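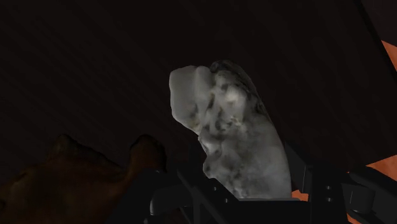

The stones of Windton come up in March, and by April every yard in town has a pile. Ask why and you will get one of two answers. The scientific one is frost heave: water freezes under a rock, lifts it a hair, and dirt slides into the gap before the thing can settle back. The local one is spite.

I moved here with a rototiller and a plan for tomatoes. The rototiller lasted one morning. A man at the hardware store sold me a replacement tine, looked at my shoes, and asked if I'd thought about raised beds. He was the first of many. In Windton, raised beds are what other towns have in place of religion.

What you do with the stones once you have them is a different matter, and a touchy one. For most of the town's history you threw them at the edge of your property and called it a wall. The walls still run through the woods behind the school, dividing trees from other trees. They were never built to keep anything in, and any cow with a little ambition could step over one. They're a very long filing system for things the farmers didn't want.

Then, a while back, people from the city started paying for them.

A fieldstone with lichen on it now costs more per pound than chicken. The yard in Cloltdale, 15 miles down the valley, sorts them by shape: flats, rounds, steppers, and a back row labeled "character," where the price goes up as the usefulness goes down. Character means holes, lumps and a general look of having been through something. I saw a couple stand in front of one lopsided specimen for most of a lunch hour, holding hands. It was priced at $490. Delivery was extra.

I went home and looked at my own pile with new eyes. There had to be a down payment in there. I picked the ugliest four, hosed them off, and drove them to Cloltdale with the back of the car nearly dragging on the road. The woman at the counter came out, walked past three of them without slowing down, and nudged the last one with her boot. "That's concrete," she said.

She was kind about it. Everybody brings in concrete, she told me. They also bring in furnace slag, which is bubbly and handsome and gets taken for meteorite, and hardened bags of mortar that have kept the shape of the bag. One family brought in a hornet's nest. The yard does get an actual find every so often, and when it does the finder almost never believes the offer is high enough.

The meteorite people deserve their own paragraph. There are more of them than you'd think, and they all own a magnet. The magnet sticks to slag, of course, and to half the old farm junk in the county, so a magnet is a wonderful way to stay hopeful. The state college used to look at samples on request. It now asks that you read a web page first, and the web page has the tone of a parent counting to ten.

Up at Kołodziej, the old quarry on the ridge, the stone business went the other direction. The hole closed when concrete block got cheap, filled with water, and became the place where teenagers go to be told not to swim. The company sheds are still standing. One of them has reopened as a shop selling polished granite coasters, a set of four in a burlap bag. The granite is very nice. It's imported, according to the sticker on the bottom.

I don't say this to be snooty. I bought a set. They're heavy, they're cold, and they scratch the table they are meant to protect.

The odd part is how quickly a person starts to care. I came here thinking a rock was a rock, and I now have opinions about pink feldspar. I slow down for road cuts. Last October I pulled over outside Trevuddale, where the highway crew had opened up a fresh bank, and found five other cars already parked on the shoulder with their flashers on. People were wandering along the ditch, bent over, hands behind their backs, like guests at a wedding who have lost an earring. We didn't talk. One man straightened up, said "Huh," and put something in his coat.

The walls behind the school have started to go missing, a few feet at a time, always the mossy parts. The town put up a sign. The fine is $1,000, and the sign is bolted to a boulder, which seems to have been thought through. There was a long meeting about whether a wall nobody maintains can be stolen from, and it ended the way such meetings do, with a discussion of parking.

My own pile keeps growing. I gave up on selling and began lining the driveway, biggest to smallest, until the plow came through and rearranged them by a system of its own. Some are in the lawn. One is in the mailbox post, more or less. The piece of concrete sits by the front steps, and visitors admire it. A neighbor asked me where I'd gotten it, and I told her Cloltdale.

The tomatoes are in raised beds.

We use cookies to improve your reading experience. By continuing to browse you agree to our cookie policy. Accept | Manage settings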